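Bendenus opens refitted packing and returns room at Nollell Road

MEDIA RELEASE – for immediate use

Bendenus, the mail-order supplier of moulded trays and small storage goods, has reopened the packing and returns room at its Nollell Road premises after a refit that took most of the winter. The room went back into daily use on Tuesday.

The refit replaces the old grey racking with yellow shelving, puts down new striped carpet in the packing area and changes the way trays are stored before they are boxed. Customers should see fewer trays arriving with scuffed rims, which has been the most common complaint to the company's service desk since the shoe-shaped line was introduced.

"The trays are an awkward shape and we were treating them as if they were square," said Marilou Malabanan, operations manager at Bendenus. "They were nested in deep stacks, and whoever was packing had to pull them apart. Most of the marks customers were writing to us about came from that, before the parcel had even left the building."

Trays are now brought up from the stockroom a few at a time and laid out singly on the top shelf, where they can be picked up by the side wall or the rim and turned over for checking. The shelf has a smooth, glossy top so that a tray can be slid towards the packer without dragging. Anything with a chip, a rough moulding line or a bent tab goes back to the stockroom and is entered in the returns book.

Smaller goods are kept on the shelf below. These include boxed accessories, round containers, and bottles and jars. The company had considered keeping them in drawers but staff who tried a drawer unit during the refit found it slower, particularly for mixed orders where one customer wants a tray and several small pieces in the same parcel.

Flattened and spare cartons, which used to lean against the wall beside the door, now have a place of their own in the room. Loose boxes waiting to be reused go into a plastic tub on the floor, which can be moved to whichever end of the shelving is busy. 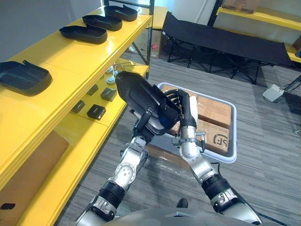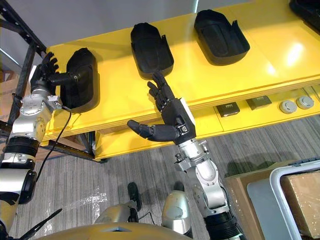
Black trays and yellow shelving in the packing room.

The work was planned by Shadi Azar of the fit-out firm Balogh, which also built the benches in the company's Ondon showroom. Azar spent two days in the room before any drawings were done, watching orders being made up and asking staff where they put things down when they ran out of space.

"People were putting trays on the floor, on top of the printer, on the windowsill," Azar said. "They needed a long clear surface at a decent height, and they needed it to stay clear. We took out a lot of small shelves and put in fewer, longer ones."

The colour was chosen by the packing staff from a set of samples. The trays are black, and on the old grey shelves a small chip or a stray bit of moulding was hard to pick out late in the afternoon. Yellow gives a strong contrast and was preferred over white, which staff thought would show every mark. Some glare from the lights has been noticed on the glossy surface and the company will look at moving one of the fittings if it proves a nuisance.

Carpet is an unusual choice for a packing area. It was kept, in a new grey stripe, because the room is above an office and the tenants downstairs had raised the noise of tubs and cartons being shifted about. Hard flooring has been laid in the corridor and at the loading door, where trolleys are used.

Bendenus has put $4,000 into the shelving itself. Labour for dismantling the old racking was provided by the company's own staff over two weekends, and the steel has been passed on to a metal recycler.

Changes to returns

The reopening also brings a change in how customers send items back. Until now, returned trays were received at the Ondon showroom and taken to Nollell Road by van, a step that could add several days to a refund or an exchange. Returns will now go straight to the packing room.

Customers who want to return a tray are asked to do the following:

Pack the tray on its own, with paper or a cloth inside the cavity. Any clean carton will do, and it doesn't have to be the one the tray came in.

Write the order number on a slip of paper and put it inside the box. Numbers written on the outside are often covered by the courier's label.

Keep the lodgement receipt until the refund or replacement has been confirmed.

Returns are normally checked within five working days of arrival. Where a tray has a moulding fault, Bendenus will pay the return postage and send a replacement if one is in stock. Trays returned because the size was wrong can be exchanged, with the customer paying postage one way.

Items bought over the counter can still be taken back to the showroom, which keeps its usual hours.

"We'd rather people sent us a faulty tray than put up with it," Malabanan said. "Some customers don't bother because they think it'll be a hassle. It was a bit of a hassle, to be fair, and the van was a good part of the reason."

Cartons and packing material

Alongside the refit, Bendenus is cutting down on the amount of new cardboard it buys. Sound cartons that arrive from suppliers or with returned goods are set aside and used again for outgoing orders, so customers may receive a parcel in a box printed with another company's name or logo. The Bendenus packing slip will always be inside, and the sender's address on the label will be Nollell Road.

Plastic fill is being phased out in favour of shredded carton board. Existing stocks of fill will be used up first – staff expect this to take until January – and customers who have asked for paper-only packing can continue to request it in the notes field when they order.

A second stage of work, covering the stockroom at the rear of the building, is being priced. It would extend the same shelving along one wall and replace the stockroom door, which is too narrow for the larger cartons. No start date has been set. Ordering will not be interrupted and there are no plans to close the packing room again while the work is done.

About Bendenus

Bendenus sells moulded trays, liners and small storage goods by mail order and through its showroom in Ondon. Orders are packed and dispatched from Nollell Road.

Media enquiries: Marilou Malabanan, operations manager, Bendenus, Nollell Road. Trade enquiries about the shelving should be directed to Shadi Azar at Balogh.

2 comments | 5 shares

Deb_on_the_hill
Good to hear about the returns. I sent one back last year with a rough edge and it went to the showroom, then sat there waiting for the van. Replacement was fine when it came. Does the exchange apply if I've already chucked the packing slip? I've got the order email.

garagebloke
Got one of my parcels in a second-hand box and had no idea who it was from until I opened it. Not fussed, but maybe put a sticker on the outside. Also would like to know if they'll sell the yellow shelving, could use a run of it in the shed.

We use cookies to remember your preferences and to see which pages are read. By continuing to use this site you agree to our cookie policy. Accept | Manage settings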